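4.2 What the budget left out

The Undwood cell was planned around one large purchase. The arm took most of the money and all of the meetings; cables, ties and spare bins shared a line of $2993, which was gone by January. We had allowed 10 hours for cable routing and logged 43.

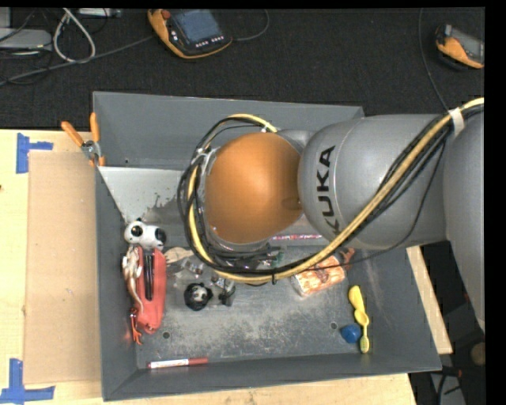

Figure 3. The KUKA arm over the gray bin, with its yellow and black cables bundled along it. Test objects include small toys and a marker.

4.3 Planning for the next cell

For Lalero we now price cabling as its own item – 26 percent of the arm's share of our time, by painful experience. Test objects remain the cheapest line.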